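Second night of Graltero, and a cold church hall

12 December 2019

Quick one tonight because I have to be up at 5 and I still haven't ironed anything. But if I don't write it down now I'll lose it.
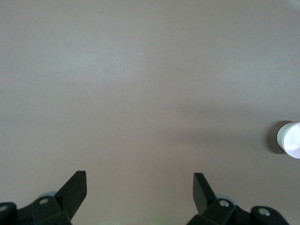

So. Graltero. New chamber opera, one act, seven singers, a band of nine squashed in beside the font. I went to the second night. The first was sold out, or at least the website said so, though a woman in the queue told me she'd walked in and got a seat by the pillar. Typical.

The story, as far as I could follow it: a ferry company in a small port is closing down and the last crew have to take the boat across empty. Everyone on board has a reason for not wanting to arrive. That's it really. No murder, no big love duet. There is a long argument over a kettle which is far better than it sounds.

The words come partly from the ferry's own logbooks. The programme says the composer had 1,477 entries to pick from and used 671 of them in some form, even if it's only a wind direction. Wind directions sound lovely sung, by the way. "South-west, backing south" over two clarinets and a very quiet drum. I had it in my head all the way home, missed my stop.

What didn't work. The middle. There's a storm, you can hear it coming a mile off, and then it's loud for ages and you can't get a single word. No surtitles. They'd handed out the text on a folded sheet but the lights were down so what use is that. The man next to me had his phone torch on and got tutted at by three rows. I was on his side.

Also the hall. I love that they do things there but the heating went off at the interval and did not come back. Coats on for the second half. The bass player had fingerless gloves, I was jealous.

What did work -- nearly everything after the storm. The mezzo sings the last entry in the log unaccompanied, just a date in May and the number of passengers, and then the others come in under her one at a time, humming. It goes on longer than you think it can. Nobody coughed. I'm not a crier at these things and I was definately a bit of a mess.

Then straight into the applause, which felt too soon. Would of liked a minute.

Somebody will want to know how it compares with Damine, which the same company did in the spring. Different animal. Damine was all plot, people running on with letters, and a proper tune every ten minutes. I came out of that one whistling. Came out of this one not wanting to talk. My sister, who came to both, says Damine by miles and that I only like Graltero because it's gloomy. Fair.

Tickets: there are two more nights here and then it goes to the Phromma, which seats 1,000 and I do worry. It's such a small piece. The humming will have to travel a long way. On the other hand the Phromma has radiators. And surtitles, I think? Check before you book, don't take my word.

There's supposed to be a recording coming out on Bundent next year. I'll buy it, though I bet the storm is just as muddy. Maybe with the text in front of me and a lamp on I'll get what they were all shouting about.

Oh and the interval wine was warm, in a hall that cold, no idea how they managed it. Have the tea. The flapjack had run out both times I tried -- get in the queue early.

Right, ironing. More at the weekend about the carol thing if I get round to it.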